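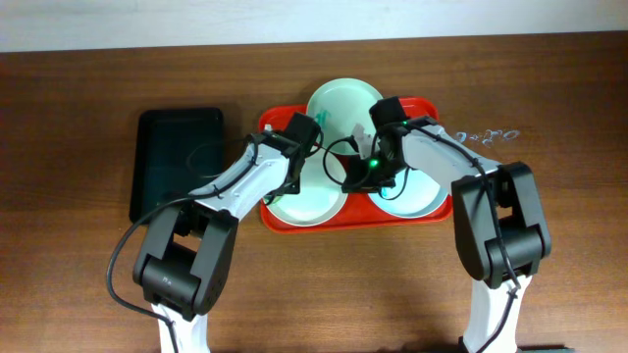

Altmont bench group, gripper comparison mtg
Minutes, April
Start 2:10 pm, ended just after 3. Six in the room, two on the call (audio bad until they switched to phones)

1. Last minutes
OK'd as written. One fix: the old stock fingers are the Novis short ones, minutes said long. Corrected in the shared copy.

2. Where we are with the bowl task
Both arms, three bowls on the red tray, bowls to be moved off one at a time. Set A is the Novis jaws with bare fingers, set B is the Mughal jaws with the soft pads. 95 runs logged on each set, same start layout for all of them, tray goes back in the same spot each time.

Set A: 21 drops. Most of them at lift, rim slides out sideways. A few on the far bowl, left arm comes in too flat and pushes the bowl instead of closing on it.
Set B: 13 drops. Slower to close. Pads drag on the bowl and twice the tray came along with the bowl. Those two were logged as drops, argued about below.

Near bowls are fine with either set if the arm on that side does the pick. Crossing over to the other side's bowl is where it gets ugly, elbows get close. No hard contact so far.

3. What counts as a drop
Long discussion. Current sheet says "bowl leaves fingers before release". Tray dragging isn't that. Agreed to add a second column for tray movement and re-mark the two runs, which puts set B at 11 drops plus 2 tray. Set A to be re-checked the same way, video has to be watched again for that. Nobody thrilled.
Also: a bowl set down tilted against another bowl is a pass for now. Revisit if it happens a lot.

4. Cabling
Slack is too long between the grippers. On crossover moves the loop hangs over the tray and can catch a rim. Options were shorter cable, more clips on the upper link, or route it on the outside. Going with more clips first, cheap and can be undone. Don't clip across the elbow, it needs to bend. Left side loop at the elbow also wide, leave it until we know how much the shoulder move needs.
One person wants strain relief at the gripper end before any more runs. Agreed, do it same time as the clips.

5. Camera
Head view only at the moment. Good on the far bowl, poor on the near ones becuase the grippers sit right on top of them at the moment that matters. Wrist cams were brought up again. Two Henisus units are in the cabinet, no mounts. Somebody to check if the printed bracket from the drawer job fits, if not draw a new one.
Exposure to be locked. Red tray shifts color between runs and the bowl edge finder doesn't like it. Lamp stays where it is until set B is finished.

6. Controller
Tried the new gains for an afternoon. Smoother on approach, more overshoot at the end, fingers tapped the tray. Went back to the old ones. Proposal to lower the approach speed over the last 3 cm only and keep the rest. To be tried on set A first, ten runs, don't mix those in with the 95.
Question from the call whether left and right are running the same firmware. Thought to be yes, not checked. Check.

7. Table
Please clear it before a run. Bits of wrapper and scrap get left out and then we're asking if the edge finder picked them up. Same for anything parked next to the tray. If it's on the table in one run it's on the table in all of them, or that run gets thrown out.

8. Next set
Mughal wide jaws are in, not unpacked. Some want them on now, others want the re-marking done first. Decision: re-marking first, then wide jaws on the right arm only, bare Novis on the left as the control. Same bowls, same tray. Stacked bowls parked until after that, and mugs are off the list.

Actions
- re-mark tray runs, both sets, new column in the sheet
- clips and strain relief, both arms
- bracket check for wrist cams
- lock exposure, write the value on the whiteboard
- firmware versions left/right, put in the log
- ten slow approach runs on set A, seperate folder
- order spare pads, one is peeling at the corner

AOB
Stop button on the left side is hard to reach with the chair in. Move the chair.
Room is booked by others before noon, so runs are afternoon only for now.

Next mtg when the re-marking is done, 2 pm, same room.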